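Subject: Re: [manip-learning] Mixing glove and hand-held data for scooping
From: Orsolya Csonka
To: manip-learning list

Hello Svend, hello all,

Svend Þorgeirsson wrote:
> Thanks for the August summary. Two things I could not work out from it.
> First, did you train on the glove recordings and the gripper recordings
> together, or one after the other? Second, you say the bean task is harder
> than the cloth task. We found the opposite at Halliday, so I would like to
> know how you score it.

To the first question: together, in one pool. We have 1,203 recordings of the bean task with the gloves and 957 with the hand-held gripper. Boyang Dong tried training on the gripper set first and then the gloves, and the policy forgot most of what it had learnt about approaching the jar. Mixing them from the start fixed that.
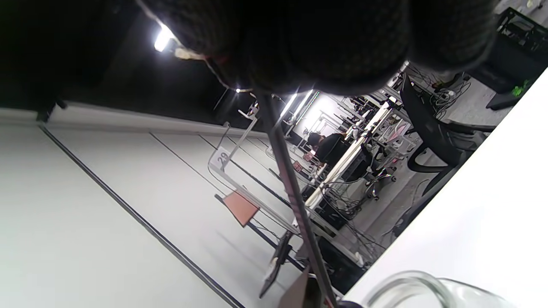

The gripper set needs more cleaning. Its camera moves with the tool, so the view swings a lot between one grasp and the next, and the pose estimate drifts when the swing is fast. We threw out 184 recordings for drift before training, and the 957 is what was left. Hryhorii Nechyporuk wrote the filter and it is in the Bedau repository under tools. It is slow but it works on a plain desktop.

On the glove side the hand pose comes from the controllers strapped to the backs of the hands, and the head camera gives the wider view. The task is to move mung beans between a glass jar and a bowl with a long-handled spoon.
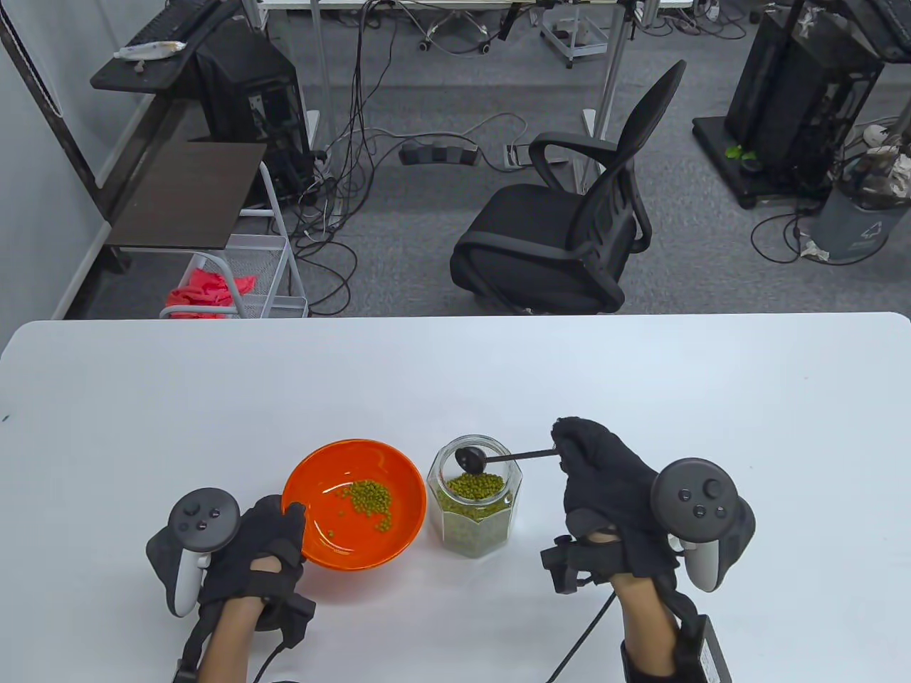
Reading time: 2 min

To the second question: we score by beans left outside both containers at the end, and by whether the spoon touched the rim hard enough to shift the jar. The second part is what makes it hard. If you only weigh what is in the bowl, as I think you do, the task looks much easier and I would expect your order of difficulty. Yichen Qiu rescored our runs your way and the beans came out ahead of the cloth.

The start layout matters too. We vary where the bowl, jar and lid are put down, and whether the spoon begins in the bowl or in the hand. Policies trained on one layout did badly on the others. With 4 layouts in the pool the gap mostly closed.

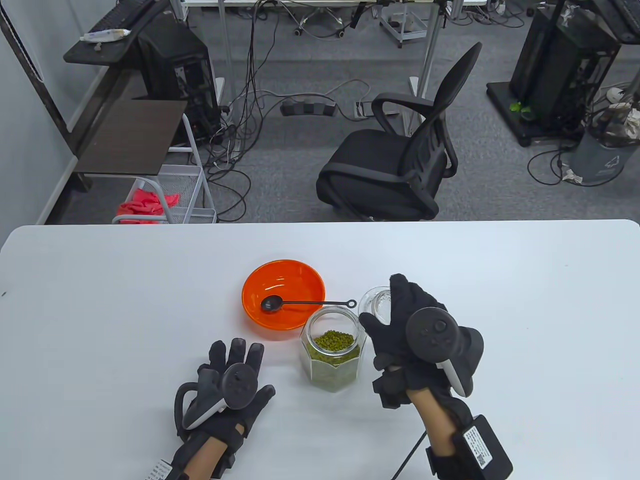

Bowl, spoon, open jar and lid on the table, both gloves on.

We have not tried rice or lentils yet. If anyone at Ulico still has the lentil recordings, please write to me off the list.

Regards,
Orsolya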